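Chapter 5
Floor Coverings: Carpet Tile

Most of the floors you will be asked to look after in offices, libraries and schools are carpeted, and most of that carpet now comes in tiles. Broadloom carpet, covered in Chapter 4, arrives on a roll and is cut to the room. Tile arrives in boxes and is set down one square at a time. The difference affects how the floor is planned, how it is cleaned, and what happens when part of it is spoiled.

In this chapter you will learn to recognize the common pile types, read the direction of a tile, find the seams in a finished floor, and decide when a tile should be cleaned and when it should be lifted and replaced.

5.1 Looking at the Pile

Pile is the part of the carpet you see and walk on. In loop pile, each strand of yarn goes up out of the backing and comes down again without being cut. In cut pile, the tops of the loops are sheared off, leaving soft ends. Low, dense loop pile is the usual choice for busy rooms. It does not show footprints much, and chair legs and carts move over it without sinking in.

Pattern matters as well. A plain tile in one flat color shows every crumb and every spill. Streaks or stripes in several shades of the same color hide small marks and make the joints between tiles harder to pick out.

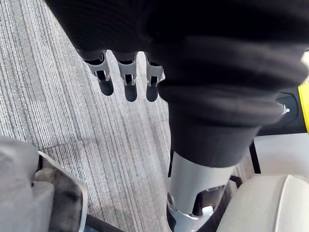 Figure 5.1 Striped loop-pile carpet tile in shades of grey. A faint seam is visible near the middle left, with a slight change in tone between tiles.

When you look for seams, get down close to the floor and look along it from more than one side. A seam that disappears from one angle may be plain from another. A change in tone can help you too. Two tiles of the same color may look a little different when they come from different dye lots, or when one has been in place longer than its neighbor. Tiles that have been turned can also look lighter or darker, as the loops catch the light differently.

Many tiles have an arrow printed on the back to show direction. Check it before you set the tile down -- once the floor is finished, the arrow is out of sight.

5.2 A Floor Plan to Work From

The exercises in this chapter use the reading room of the Misari Building, which was surveyed in March. The room takes 342 tiles. A box of spares is kept in the supply closet, with the dye lot written on the lid. Copy the room plan onto graph paper before you begin, and mark the door, the windows and the direction of the stripe.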